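Come and be a tester for our automatic feeder (again!)

Shares 9 · Comments 7

Right, so I'm Dilek Ertürk and I look after home testing at Tretus, which is a small outfit in Braldale making the Karaca, an automatic feeder for cats and small dogs. I'm after 30 households to help us sort out a fault, and I'd rather tell you about the fault first and let you decide.

In April we had a batch of feeders out in people's homes and some of them missed meals. The little paddle wheel that pushes the biscuits down would jam, the motor would try again, give up, and then (this is the bad bit) the app would cheerfully say "served". One cat went without breakfast and dinner before her owner got back from work and looked in the bowl. She was fine, and very cross, but I felt sick about it and we switched the whole lot off that evening.

Kadir Karabulut, our engineer, has since gone through 1,207 logged feeds. The jams bunch up around larger biscuits and around hoppers that had been topped up with the crumbs from the bottom of an old bag. The false "served" message was our own daft mistake: the software checked that the motor had been told to turn and never looked at whether any food came out.

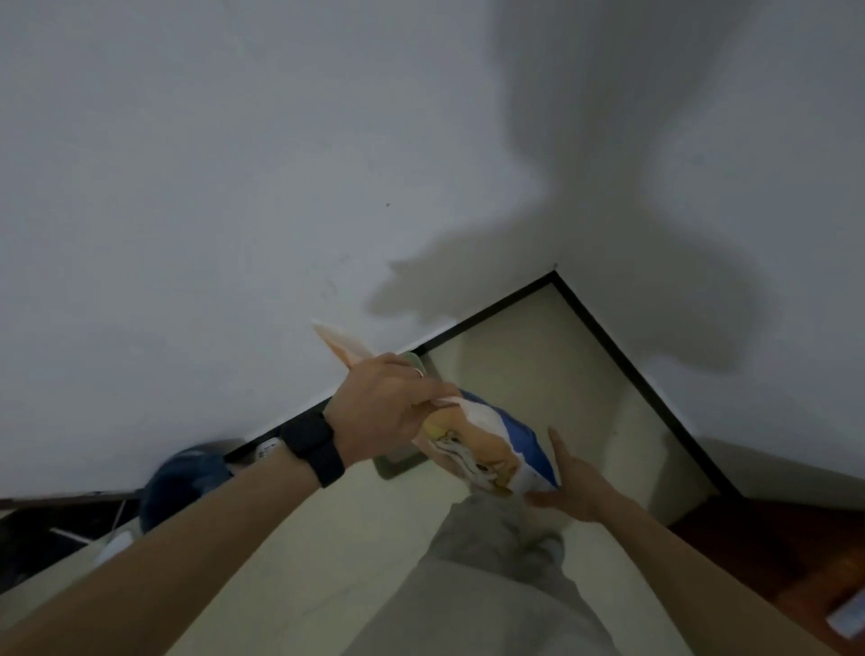

What I need from you is your ordinary feeding routine, with whatever dry food you normally buy. You'd have the feeder for 9 weeks. For the first part it runs with you at home and you check the bowl after every meal, and if it's empty you feed by hand and press the red button so we get the log. Please don't go away overnight and leave it in charge, not even once, not even if it's been behaving beautifully!

You'll need wifi, one cat or one small dog over a year old, and somebody in the house at mealtimes. Sorry, but no pets on prescription diets or insulin, I won't budge on that. We pay for the food while you're testing and you keep the feeder afterwards if you want it.

To put your name down, drop a note to the Tretus office on Atis Road, or ring and ask for me. Tell me what sort of animal you've got, which food, and what time they start shouting for it. If you were in the April lot and still feel like talking to us, I'd love to have you back.

Dilek
Sunday, August 19, 2018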